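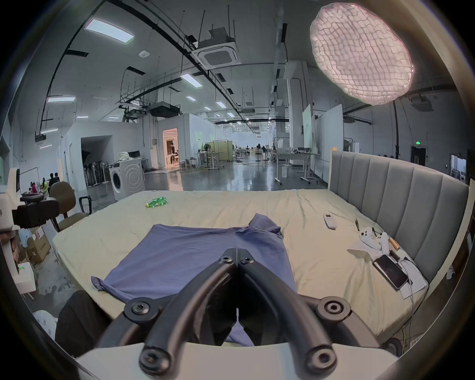
Durkholm College, Department of Mechanical and Electrical Engineering

Student Projects | Robotics | Final Reports

Collecting Folding Demonstrations with a Hand-Held Gripper

By Brenda Bickerstaff and Neville Gosling
Posted 01/09/2018

We use cookies to remember your settings. By staying on this page you agree to our cookie policy.

1. What we set out to do

Our project was to gather examples of a person handling clothes so that a learning system could be trained on them. We did not build the learning system. That part belongs to the Vuto project, which will take our recordings as input. Our job was to plan the collection, carry it out, check the recordings and write down what we would change.

The target we were given was 2000 usable demonstrations. A demonstration is one complete attempt at one task, from the moment the gripper starts toward the garment to the moment it is pulled back. We worked only on T-shirts. Towels and pants were in the first proposal, and we dropped them in March when we saw how long the labeling took.

2. Equipment

The gripper is held in the hand and has two curved fingers that close to a narrow tip. The camera rides on the tool, so every recording looks out over the fingers at the cloth. The base is white plastic and the finger links are black plastic, joined with round black screws and bolts. We checked the screws at the start of each session. A loose joint lets the tip wander sideways, and on thin cotton that is enough to miss the edge of a sleeve.

Recordings were copied to the lab server at the end of every session and named by task, operator and session number. The naming script was written by Neville and is in Appendix B.

3. The work area

We used a bed as the work surface. Our first trials at the Rarnemholm lab were on a bare table, and the cloth slid whenever the fingers pressed down. A mattress gives under the fingertips, so it is easier to get under a hem without pushing the shirt away.

The sheet on the bed is a pale cream-yellow. We left it creased. Early on, Brenda smoothed it before each attempt, which added time and made every recording look the same. Our adviser, Dr. Ackroyd, asked us to stop doing that. We also left everyday items on the bed, such as a bottle, a remote control, a game controller and a phone. The system will need to tell a garment from the other things lying near it.

The room is large and open, and other people use it during the day. Daylight comes in on one side, and we added a large round softbox to even out the light on the bed. We did not screen off the background.

4. Procedure

Each operator followed the same steps:

Lay the shirt out on the front half of the bed, collar toward the far side. Do not flatten every wrinkle.
Start the recording and wait for the tone.
Bring the closed fingers to a point just above the cloth.
Open, grasp, and carry out the task named on the card.
Pull back until the gripper is clear of the shirt, then stop the recording.
Mark the attempt as good, partial or failed before starting another.

There were nine task cards. Eight were single steps, such as laying a sleeve across the body or straightening a bunched shoulder. The last card was a full fold from start to finish. Partial attempts were kept in a separate folder. Failed attempts were kept too, at the request of the Vuto group.

5. Problems

The most common fault was a bad start position. If the fingers were too high, the first part of the recording had little cloth in it. If they were too low, the tip caught the fabric before the tone. We fixed this by practicing the approach with the recorder off.

The second problem was labeling. The two of us did not agree on what "partial" meant. Brenda used it when the fold was crooked, and Neville used it only when the fold was not finished. We had to go back and relabel the first batch together. The rule we settled on is Neville's.

Wrist strain was also an issue on the full fold. We limited that card to short blocks and switched operators between them.

6. Results and handover

We reached the target of 2000. The single-step cards filled quickly and the full fold was the slowest. We have not seen any training results, so we cannot say which cards were the most useful.

The next team should write the label rules before recording anything, and should bring in more operators. With only two of us, the data mostly shows two ways of moving. The recordings, task cards and label sheet are on the department drive, and access requests go to Dr. Ackroyd.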